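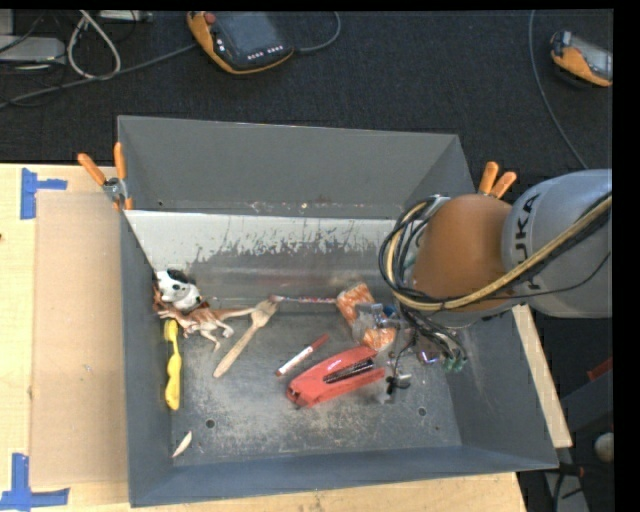 Setting up a bin-picking cell: bench rules for fixed arms

Applies to: tabletop cells at the Hatis site
Last revised: 1 April 2020

Use this procedure each time a bin cell is set up or moved, or when the object set changes. It covers one arm working over one sheet-metal bin clamped to a wooden table. Mobile bases are handled in the Pidgate guide.

Before you start

You need the cell log, two rolls of tape, a steel rule, and the Esero checklist for the arm in use. The arm must be in manual mode with drives off. Hang the lockout tag on the cabinet before anyone reaches over the table.

1. Place and clamp the bin

Set the bin against the taped corners on the table. If the tape has lifted or torn, replace it before going further. Do not align the bin by eye.

Clamp the rear corners first. Push the front wall by hand with steady pressure. If the bin shifts at all, reseat both clamps and try again. Clamp handles count as obstacles and must be entered in the collision model at their closed height, plus the margin in step 3.

2. Route the cables

Cables strapped to the arm need enough slack for full wrist rotation in both directions. Turn the last joint through its whole range at manual speed and watch the loops. A loop that drops below the wrist can catch on a bin wall.

Floor cables stay outside the walking path. Keep handheld controllers within reach of the operator position, with their leads untwisted.

3. Set the limits

Enter these values and save them under the cell name:

Clearance from bin walls and clamps: 6 mm
Speed inside the bin: 82 mm/s
Height of the approach plane above the bin floor: 145 mm
Contact force stop: 41 N

The speed limit starts at the approach plane, on the way down and on the way up. Motion above the plane follows the general cell limit in the Esero checklist.

4. Load the objects

Mixed sets are allowed: hard items such as staplers and markers, thin ones such as wooden forks, and soft packets. Scatter them over the bin floor with the drives off. Leave out glass, anything with an exposed blade, and anything holding liquid.

Objects may overlap. They may not lean above the rim.

5. Test and sign off

Run the Uddin dry cycle with the gripper open. The arm should visit each corner of the bin and return to its home position with no force stop. Stay outside the marked floor area during the run, with one hand on the enable switch.

After a force stop, do not restart from the current pose. Back the arm out manually, check the fingers and their screws, then repeat the cycle from the beginning.

Record the result in the cell log, including any value that was changed from step 3. Changed values expire at the end of the shift — they are not carried over to the next setup.

Cleaning

Wipe the bin floor whenever the object set is changed. Scuffs on the walls are acceptable. Dents are not, and a dented bin goes back to stores with its clamps. The full cell inspection takes place every August.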